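Keep the paper timetable at the bus stop

When I came to live in Stastholm, I learned the town from the timetables at the bus stops. I did not have a telephone with internet then, and my English was made mostly for reading. A sheet of paper behind glass was very kind to me. It did not speak fast, and I could stand before it as long as I wanted.

In August the council took the sheets away from 104 stops. Now there is a small square code, and you must point your telephone at it. The council says that the paper is old-fashioned and that changing it costs money. I believe them about the money. I do not believe that this is the best place to save it.

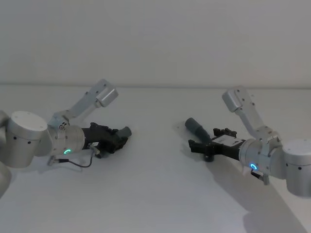
My neighbour Zeeshan Orakzai takes the number 5 to the hospital, early, before it is light. His telephone is good but his eyes are not, and in the rain the screen jumps under his wet fingers. Before, he knew the sheet by heart, and he looked at it only to be sure. Now he goes out some 4 minutes earlier than he needs and hopes.

People answer me that the code shows the real time of the bus, also when it is late. This is true and I use it myself, with pleasure. But a timetable tells me something more. It shows the whole day in one look: when the last bus goes, how long the hole is after lunch, whether I can visit a friend in Espinoza Road and still come home. On the telephone I see the next three buses, and for the rest I must press and press.

There is also the visitor, whose battery is empty, and the child who is not yet allowed a telephone. They pay for their tickets like everybody — why should they guess?

I have signed the letter to the council, together with 477 other people. We do not ask them to remove the codes. We ask for one printed page at each stop, in large letters, changed when the times change.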